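Ticket: Numar order portal -- strap lengths wrong on pick list
Opened by: Jeptoo Rotich, Kirui warehouse
Opened: Jul 26, 2023
Priority: high
Status: pending vendor

Problem
Pick list prints 16 ft for every ratchet strap line, no matter what the customer ordered. Web order is right, invoice is right, pick list wrong. Packers go by the pick list so we shipped short straps to Grutach. They were not happy. Flatbed guys, they need the 27s to get over the load.

Also seeing it on winch straps. Not on chain binders or corner protectors, those print fine.

What I tried
1. Reprinted the list. Same.
2. Logged out, cleared cache, different browser. Same.
3. Put in a test order, 2 inch strap with flat hooks, 30 ft. Pick list says 16.
4. Same test with twisted snap hooks. Same thing.
5. Changed the printer to the one in the office. No differnce -- so not the printer.

Attachments 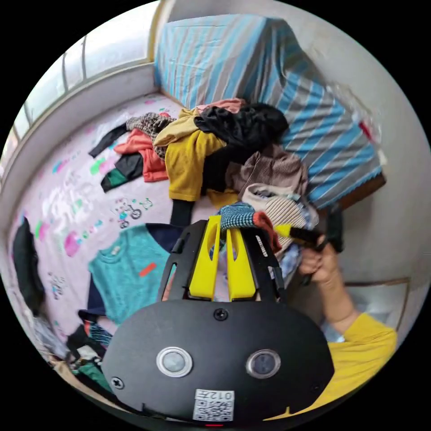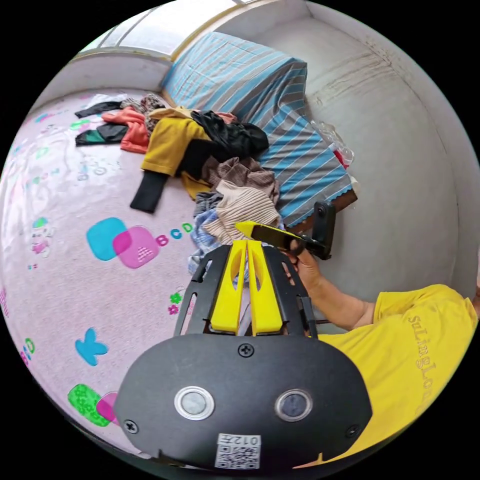

Update, Numar support
Thanks for the steps. Please export the item file and send the rows for the strap family. Does the length show right on the item screen?

Reply, Jeptoo
Yes, item screen is right. Export sent. Length column is blank on all the straps, full on everything else. Around 50 rows. Could be from when we loaded the Vunen catalog in February? They send length inside the description, not in its own field.

Update, Numar support
Looks like it. When length is blank the pick list template falls back to the first length in the drop down, which for you is 16 ft. Web store and invoice read the description so they come out OK. Two options:
a) fill the length column and re-import, max 1,000 rows per file
b) we change the template to print the description

Please do (a) for now. (b) has to go through our template people.

Reply, Jeptoo
Filled it in and re-imported. Got error 99 on two rows, both the custom cut lengths. Had inch marks in the field, took those out and it went through. Test order now prints 30 ft. Winch straps good too.

Still want (b). Next time a catalog comes in with a blank we'll be right back here, and a blank should print blank, not 16!!

For now packers are checking strap tags against the invoice before anything gets taped up. Grutach replacements going out on our dime, pls note that on the account.

Update, Numar support
Noted. Template change request opened and linked to this ticket. Leaving this one open until it's in.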